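3.2 What ends up on the table

I should say up front that I came to this study as somebody who likes making small things and only later as somebody who writes about it. So when Cosmin Husar and I sat down to plan the Maihi sessions, the first thing we argued over was the table. Cosmin wanted a clean surface for every build. I wanted a proper bench, with the odds and ends people leave lying about, because that's how I've always worked (and how most of our 20 makers told us they work at home too).

We settled on a butcher-block top, pale and a bit stained, and I've grown very fond of it. The grain runs the long way, which makers used as a rough guide for lining parts up, something neither of us had planned for.
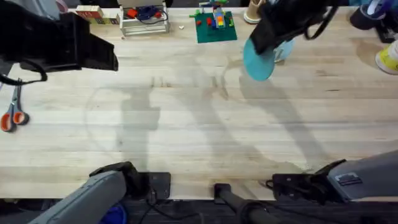

The parts themselves came from a kit we put together and called Sustitz. It's a little two-wheeled cart, and the discs that serve as its wheels are the bit everyone picks up first. We logged 123 builds in all, and in more than 100 of them a disc was handled before any part of the frame. Miloslav Jireš thinks this is down to colour. Blue against pale wood is hard to ignore! My own hunch is that people like to begin with the part they can already name, and a round flat thing says "wheel" straight away.

I also kept notes on the stuff that had no role in the build. Scissors were a favourite, and so was anything made of plastic bricks. Makers rarely moved these neighbours out of the way. They worked around them, even when there was plenty of open wood to be had by shifting a single item, and when I asked about it afterwards the usual answer was a shrug.

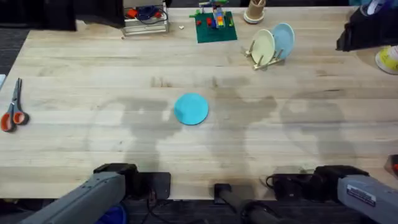 Only six builds began with a full tidy-up, and those makers were no quicker than the rest. I'd have lost money on that one. What they did do was put their parts down in the same spot each time, so I coded tidying and placing as separate habits from then on (see the notes on coding in Section 3.4).

The stage I find most interesting comes once both discs are on. A frame with no wheels gets treated as a bundle of parts, turned over and prodded from every side. Add the second disc and people start calling it "the cart" or "the little car", and their favourite question becomes whether it sits straight.

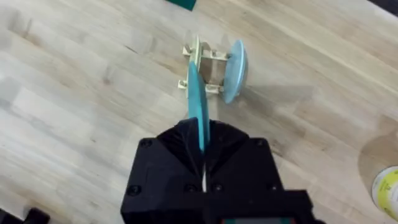 Figure 3. The cart frame with its two light-blue discs, on the butcher-block table.

We took that change in wording as our marker for the end of assembly. Miloslav coded the talk on his own first and I went through it after him, and where we disagreed we went with the earlier moment.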